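Veneo 利用ガイド
第4章 外貨口座と為替レートの設定

この章では、Veneoで外貨の口座を登録し、為替レートを取り込み、月末に評価替えを行うまでの手順を説明いたします。円の取引だけを記録する方は、この章を読まないで第5章へ進んでも問題ありません。

4.1 始める前に

次のものを準備してください。

・管理者の権限があるVeneoのアカウント
・外貨口座の直近の残高がわかる書類(通帳、取引明細など)
・会社で決めた換算の規則(仲値を使うか、売相場を使うか)

注意:換算の規則は、会計年度の途中で変えないでください。Veneoの画面では変更ができますが、前の月と比べたときに、差額の理由が説明できなくなります。変更がどうしても必要な場合は、先に税理士または監査の担当の方に確認してください。

4.2 基準通貨を決める

1. 画面の右上の歯車を押し、「会社の設定」を開きます。
2. 「通貨」のタブを選びます。
3. 「基準通貨」の欄で、帳簿に使う通貨を選びます。日本の会社の場合、通常は円です。
4. 「保存」を押します。確認の窓が出ますので、通貨の名前をもう一度読んでから「はい」を押してください。

注意:基準通貨は、仕訳を一件でも登録した後は変更できません。間違えて保存したときは、仕訳を登録する前に手順1からやり直してください。

4.3 外貨口座を登録する

1. 左のメニューから「口座」を選び、「新しい口座」を押します。
2. 口座の名前を入力します。同じ銀行に複数の口座があるときは、名前の最後に通貨の記号を付けると、一覧で探しやすくなります。
3. 「口座の通貨」を選びます。
4. 「開始残高」に、外貨の金額を入力します。円に直した金額を入力しないでください。
5. 「開始日のレート」に、その日のレートを入力します。小数点以下の桁数は、通貨によって違います。円に対するレートの場合、初期の値は2桁です。
6. 画面の下に、円に換算した残高が表示されます。手元の書類と比べて、正しければ「登録」を押します。

例えば、開始残高が2,000ユーロの口座では、外貨の欄に「2000」と入力します。桁区切りのコンマは入力しなくても、保存の後で自動的に付きます。

4.4 レートの取り込み

レートは、手で入力する方法と、ファイルから取り込む方法の二つがあります。取引の数が少ない会社には、手で入力する方法をおすすめします。

手で入力する場合

1. 「為替」のメニューから「レート表」を開きます。
2. 入力したい日付の行を押します。
3. 数字を入力し、Enterキーを押します。入力した数字は青い色になり、まだ確定していないことを示します。
4. 全部の入力が終わりましたら、「確定」を押します。

ファイルから取り込む場合

1. 「レート表」の画面で「取り込み」を押します。
2. ファイルの形式を選びます。Prona形式、Szulc形式、一般のCSVから選ぶことができます。
3. ファイルを選び、「確認へ」を押します。
4. 取り込みの前の表が出ます。赤い印の行は、前の日のレートと大きく違う行です。通貨の記号や小数点の位置に間違いがないか、必ず目で見て確認してください。
5. 問題がない場合は、「取り込む」を押します。

補足:Szulc形式のファイルでは、100単位で書かれている通貨があります。この場合、Veneoは自動で1単位に直します。しかし、一般のCSVでは直しませんので、ご自分で計算した後のファイルを使ってください。

補足:銀行の休業日にはレートがありません。休業日の取引には、その前の営業日のレートが使われます。次の営業日のレートを使いたいときは、「会社の設定」の「休業日の扱い」で変更してください。

4.5 売掛金と買掛金の期限

輸出入の取引では、請求書の日と入金の日の間にレートが動きます。Veneoは、この差を為替差損益として自動で計算します。そのためには、取引先ごとに支払いの期限を登録しておく必要があります。

1. 「取引先」のメニューで、相手の会社を選びます。
2. 「支払い条件」の欄に日数を入力します。初期の値は60日です。契約で90日になっている取引先は、忘れずに直してください。
3. 「差損益の科目」を選びます。空欄のままにすると、「為替差損益」の科目が使われます。
4. 「保存」を押します。

注意:一つの請求書に対して入金が何回かに分かれたときは、入金ごとに消込を行ってください。最後の入金のときにまとめて消込を行うと、全部の金額が最後の日のレートで計算されてしまいます。

4.6 月末の評価替え

1. その月の取引が全部登録されていることを確認します。
2. 「為替」のメニューから「評価替え」を開き、対象の月を選びます。
3. 月末のレートが空いている通貨があれば、警告が出ます。4.4に戻って、レートを入力してください。
4. 「試算」を押します。この段階では、帳簿に何も書き込まれません。
5. 口座ごとの差額を見て、問題がなければ「仕訳を作成」を押します。
6. 翌月の初めに戻し入れの仕訳が必要な会社は、「翌月に戻す」に印を付けてから作成してください。
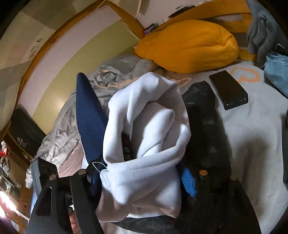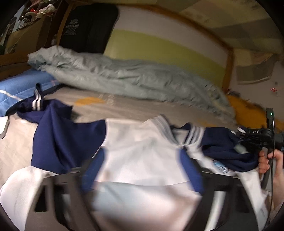 4.7 うまくいかないとき

「レートが見つかりません」と表示される
取引の日より前に、その通貨のレートが一つも登録されていません。開始日のレートだけでも登録すると、表示は消えます。

換算した金額が1円だけ合わない
端数の処理の違いが考えられます。「会社の設定」の「端数」で、四捨五入と切り捨てのどちらになっているかを見てください。銀行の明細と合わせたいときは、銀行の処理の方法に合わせます。

評価替えを二回行ってしまった
「評価替え」の画面の履歴から、後の回を選び、「取り消し」を押してください。仕訳を手で削除すると、履歴と帳簿が合わなくなりますので、おやめください。

取り込みの画面で文字が読めない
ファイルの文字コードが違っています。UTF-8で保存し直してから、もう一度取り込んでください。

上の方法で解決しない場合は、画面の左下の「問い合わせ」から、Kotlowのサポート窓口へご連絡ください。そのとき、エラーの番号と、対象の通貨を書いていただけますと、早くお返事ができます。口座番号は書かないようにお願いいたします。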